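Skokgate Language School
About us

Skokgate has taught evening and weekend languages above the old Isholm ticket office for 19 years, which is longer than the trains lasted. We started with Swedish and one borrowed blackboard. Swedish is still going. The blackboard was wanted back.

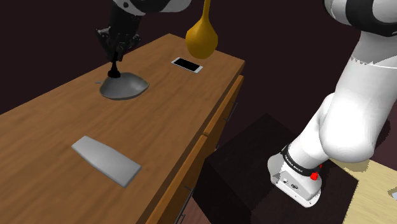

These days we run Swedish, Irish, Indonesian and a very patient kind of French. Classes are capped at 13 people, a figure arrived at by buying chairs. You will be asked to speak in the first lesson, badly, in front of others who are also speaking badly. Most find this a relief by week three.

We don't promise fluency by July. We have met people who were promised fluency by July, and several of them are now in our beginners' group.

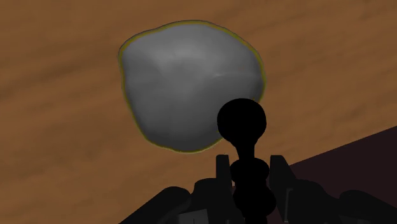 Tirta Sitompul
Head of School

Tirta teaches Indonesian on Tuesdays and does the timetable the rest of the week — a job she compares to packing for a family that isn't speaking. Mervin Arsenault looks after French, the library and the heating, with mixed results in the last case. The library holds 611 books, a good half of them detective novels.

Fees are paid by the term, and you can try one class free before you decide.

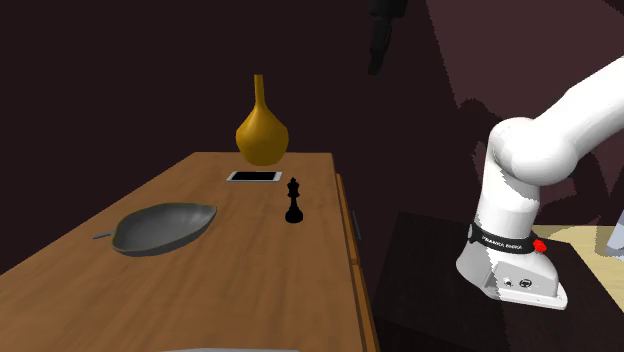
Table with golden-yellow vase.

New students can enrol at any point in the term. Ring the lower bell. The upper one belongs to Witeck, the dentist, and he is tired of us.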